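Ilholm has 47 rooms, a ferry stop at the front door and a sauna that guests rave about! For our tourism project we compared it with the Brøndum, the other seaside hotel in Rostport, using guest surveys from September.
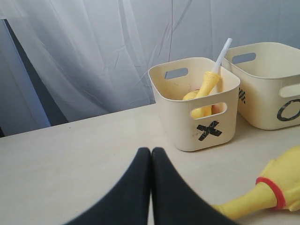 Fig. 1. Curtain and tabletop.

We got 100 surveys back (so happy with that) and the big surprise was breakfast – it came up more than the sea view.
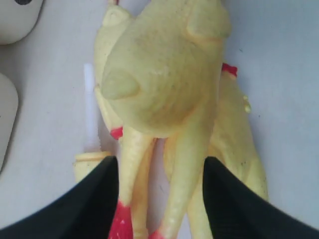 Families at the Brøndum loved the late buffet, while Ilholm guests wanted theirs before the first ferry.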